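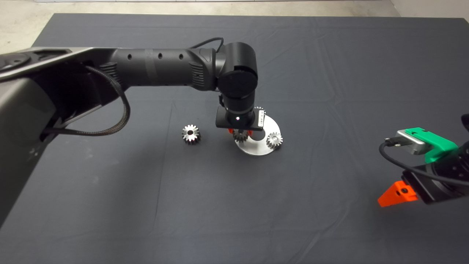
Colette Collet did not plan to become the teacher of a robotics club. She taught mechanical drawing at Kakemard for many years, and when the school received two robot arms, the director asked who had a free room. "I had a free room," she says. "So the robots came to me." Now the club meets there twice a week, and this winter's task is the gear plate: the arms must pick up metal gears and place them on a round plate. It sounds like an exercise for small children. With a gear still on the cloth next to the plate and the orange fingertips down over another one, I understood why the students speak so quietly during a run.

The task comes from the Zindton competition, in which the club will take part for the second time. Every team has 90 seconds for one attempt. Last year the club finished with 959 points, and Hugo Aubert, who is the captain this year, remembers this number very well.

"The winners had over 2000," he told me. "We were slow, but mostly we were nervous. We changed the program on the morning of the competition. I do not recommend it."

Hugo is in his last year and writes most of the code for the left arm. A second group works on the right one. The two groups share a program that they call Flemeo - a name from a card game, he explained, and it is too late to change it. Flemeo decides which arm may move and which one has to wait.

"Before, each group tested alone and everything was fine," Hugo says. "Then we put the arms together and they went to the same gear. We had to learn to talk to each other first." 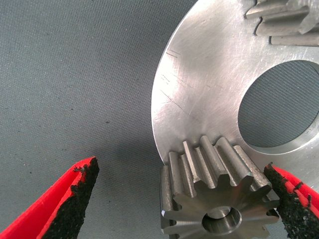

I asked Colette what is the most difficult part for a beginner. She answered without thinking for long: the last few millimeters. A student can bring the arm near the gear after one afternoon. To close the fingers in the correct place, so that the gear does not turn or slip, may take until December.

"They want to correct everything in the code," she says. "I tell them to take the gear in their own hand and put it down slowly. Where do your fingers go? Then draw it for me." She still asks for a drawing on paper from each of the 8 members, and she keeps them all in a folder.

Hugo admits that he did not like the drawings in the beginning. "Now I do them at home also," he said.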